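Household Chores Readiness Check – Table-Setting Bench
Completed by: Weronika Zalewska
Date of check: 24 August 2018
Site: Tolerura workshop
Overall result: pass with comments (see items 3, 6 and 9)

Before the list itself, a few words for anyone picking this sheet up for the first time. We use it to decide whether a chore is ready to be handed to a machine, and whether the bench where we practise that chore is fit for people to stand at. Those are two separate questions and I do try to keep them apart, although you will see my comments wander from one to the other. The chore on this sheet is laying out and clearing plates, forks and a tray. It sounds like nothing at all until you have watched a machine try to get under a fork!

Part A – The bench and the floor

1. Table steady, no rocking when leaned on
OK. I leaned on all the corners, and then on the long side with my full weight.

2. Work surface wiped, no crumbs or grease
OK. Please carry on using the plain damp cloth and leave the spray in the cupboard. The Drilix pads pick up any film that is left behind and then they slide on everything for the rest of the morning.

3. Tray sits flat and does not creep when pushed
Comment. It creeps a little. A person would steady it with the other hand without giving it a thought, and that is exactly the sort of small kindness we do for ourselves in a kitchen that a machine has to be taught from scratch.
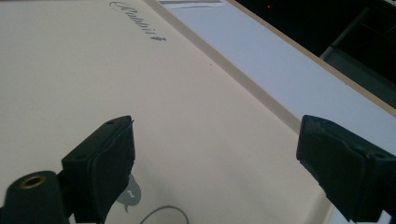

I would rather we didn't glue anything down to get round it, tempting as it is. People's trays slide about at home, and if the chore only works on a tray that can't move then we haven't learnt very much. A thin grippy mat would be a fair halfway house, and Nikzad have sent us one to try.

4. Cables kept out of the walking path
OK on the side where we stand. Do look again whenever the table has been shifted, even by a hand's width.

5. Floor tape sound, no lifted corners
OK. Replaced in February and holding up nicely.

Part B – The hand tools

6. Jaw pads clean and firmly stuck
Comment. One pad on the spare pair is starting to peel at the tip. I have put the pair in the repairs box with a note on it, so please don't fish it out again because it is "only for a minute" (you know who you are, and I am fond of you all the same).

7. Screws and joints tight, no side play
OK. Checked by hand, then with the small driver. The Betato joints want a drop of oil every 24 hours of use, and the log says this was done.

8. Plate can be held on edge without slipping
OK. Done 10 times with the wide-rimmed plate over a folded towel and no drops. I am really pleased with this one, as in the winter I would have told you to keep a dustpan handy. The rim gives the fingers something to settle on. I still wouldn't let a machine do it over a hard floor with anybody's good china, and a plate straight from soapy water is another matter altogether, to be checked on its own sheet.

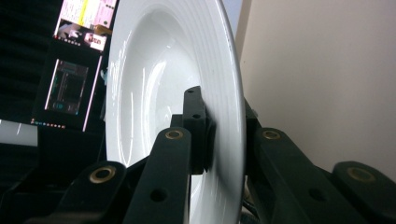 9. Fork can be picked up by the handle from a flat tray
Comment. Fine when a person is guiding the tools, and patchy when the machine is left to it. Out of 146 tries on its own, 4 ended with the fork pushed against the rim of the tray and a polite standstill. That is much better than I expected, but each one needed somebody to step in, and at home that somebody would be you with your tea going cold.

10. Hands and sleeves clear of moving joints
OK. Cuffs should be close-fitting or pushed up. Bracelets and anything dangling are best left off, please, and I will go on saying so.

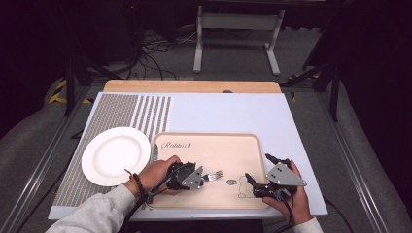 Items 9 and 10: fork and tray work with both hand tools.

Part C – Is the chore ready?

11. Setting down a clean plate: yes, with a person in the room.

12. Picking up a fork: nearly. Repeat item 9 once the mat is fitted.

13. Laying a full place with everything in its proper spot: not yet. My grandmother would have sent it back to the kitchen.

14. Clearing away after a real meal: no, and I haven't tried. Sauce, bones and half a potato are a long way from what we do here.

To do before the next check
Fit the Nikzad mat and repeat items 3 and 9.
Re-stick or replace the peeling pad.
Order more soft cloths.

Signed: W. Zalewska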